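Wikby 3 policy for hanger insertion: is anyone getting it to hold up?
Bimanual manipulation > Software

tarn_and_feather wrote:
I've been running the new Wikby release on two arms for the garment job and I'm not convinced. The claim is that the 3 series plans both hands together. What I see in the logs is two single-arm policies that share a clock. The left commits to a grasp, the right finds out a few ticks later, and whatever the cloth does in between gets treated as noise.

The bit that bothers me most is the neckline. When the fingers have hold of the hem and the hanger is already inside the cloth, the cloth in the wrist view is nearly all one colour and the depth is mush.
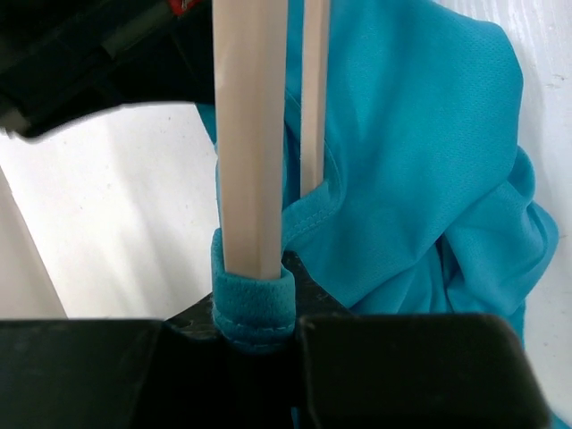 The state estimator still reports high confidence through all of that. I dumped the values and they barely move. Either the number means something other than what the docs say, or it's decoration.

ploverbank wrote:
It means something, just not grasp quality. It's how close the current embedding sits to the training set. We trained on 625 demos and it was happy with everything, including a sleeve. Set your own threshold on finger effort and ignore theirs.

tarn_and_feather wrote:
Fine, but then the retry logic is hanging off a meaningless value. I swapped in Rocha for the planning layer with the same perception underneath, and the handover got slower and a bit more sensible. It waits for both wrists to agree on the hanger pose before it moves the cloth.
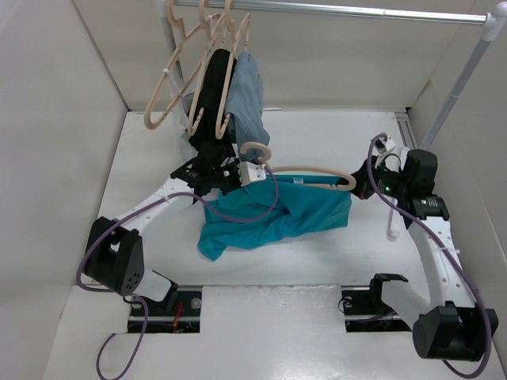 Cost is roughly double the planning time per step, and I can't say yet whether the waiting helps or just hides the problem. I don't trust a result I only get by slowing everything down.

Martim Garcia wrote:
I'd push back on that. Slower is a legitimate fix if the bottleneck is latency between the two controllers. Have you looked at the timestamps? Giltton's bridge stamps frames on arrival, not at capture, and that alone could give you the "two policies sharing a clock" behaviour. I wouldn't blame Wikby until that's ruled out.

tarn_and_feather wrote:
I did look. Patched the bridge to use capture time and replayed 3,682 frames through both planners. The lag shrank and the bad commits stayed put. So it's part of it, but you don't get to pin the lot on the bridge.

My other gripe is the recovery behaviour. Once the hanger pose is lost, the planner falls back to "regrasp nearest edge", and nearest edge on a crumpled shirt could be anything. There's no memory of which edge was the collar. A person would flatten it out and start again.

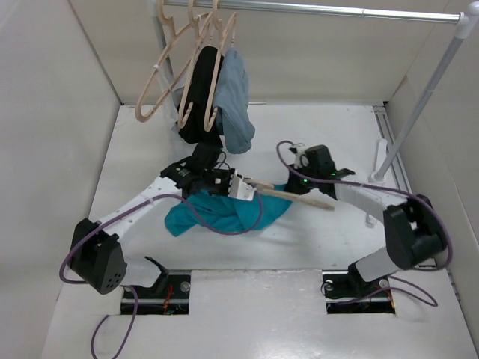

ploverbank wrote:
You can get a flatten primitive in there. Sitden has one, it's in the contrib folder and poorly documented. Call it before regrasp and cap the attempts or it will smooth the shirt all afternoon.

Martim Garcia wrote:
Would not recommend. That primitive assumes a single layer of cloth and a shirt is two. I'd sooner carry the collar keypoint forward through the tracker, even with bad depth, and let it decay.

ploverbank wrote:
Decay over what, though? If it's wall clock you're back to the timestamp argument.

tarn_and_feather wrote:
I'll try the keypoint version first as it's less code to rip out again. Not expecting much. If anybody has replay logs from a two-arm setup with the stock recovery switched off, I'd take those over another demo reel.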